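The Hurkow two-arm bench is the station people ask about most after an open day, so it now has a page of its own. We saw it again at Zitmont on February 13, 2019, and stayed far longer than planned — it's a lovely thing to watch!

The job is an everyday one: hanging keys on hooks. Small, shiny metal things are awkward for any gripper, and visitors warm to a task they do at home without thinking.

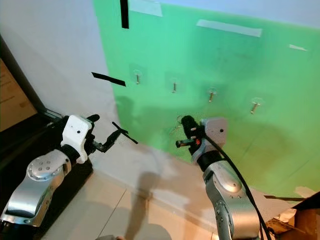
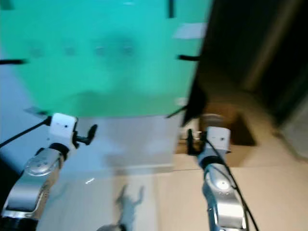
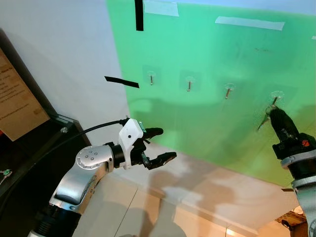 ## What comes with the bench

- Two jointed arms, each with its own gripper
- Green wall panel with metal stick-on hooks
- Spare hooks, set of 8
- Printed task sheets from Imirico

Stock code 646. Delivery and a first set-up visit are included within 300 km of Zitmont.

## Seeing it run

The next open day is in June. Demonstrations are for groups of up to 3, so everyone gets a proper view of the fingers — please book through the Sârbu desk, and bring your own keys if you'd like to try them.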